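Refinishing the worktop, part two

The first coat went on too thick. I had thinned the Skosier matt finish as the tin suggests and it still dragged, leaving a ridge at every overlap, so the whole lot came off again with 120 grit. What follows is the second attempt.

The bench top had an old satin varnish on it and the glare from the window made close work tiresome. A matt surface shows less of this but marks more easily, and I accept that. The colour is called Plulalley, a grey-beige that looked greener on the card than it does on the bench.

Method, for anyone repeating it. Sand back, vacuum, wipe with a barely damp cloth and leave for an hour. Apply 3 thin coats with a foam roller, 4 hours between each, and rub down lightly by hand before the last. I used 800 grit for that. Anything coarser left scratches which the final coat did not fill. Total cost was £29, excluding the roller sleeves, which I already had.
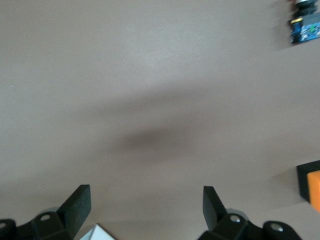

The top in its matt finish. The paler patch is light falling on it.

Low-angle light is the test for a finish like this one. Roller marks run in straight lines and stay put when you move the lamp - shadows don't. I checked mine with a torch held almost flat to the surface and found one faint line near the back edge, which I have left alone.

Curing takes longer than drying. The top was touch dry by early evening, but I kept everything heavy off it for a week. The Tai vice went back last, with felt under its base.

Still to do: the front edge, where the old varnish has chipped, and the two drawer fronts. I have half a tin left. The Bundis edge sealer is supposed to be compatible, though I shall try it on an offcut first.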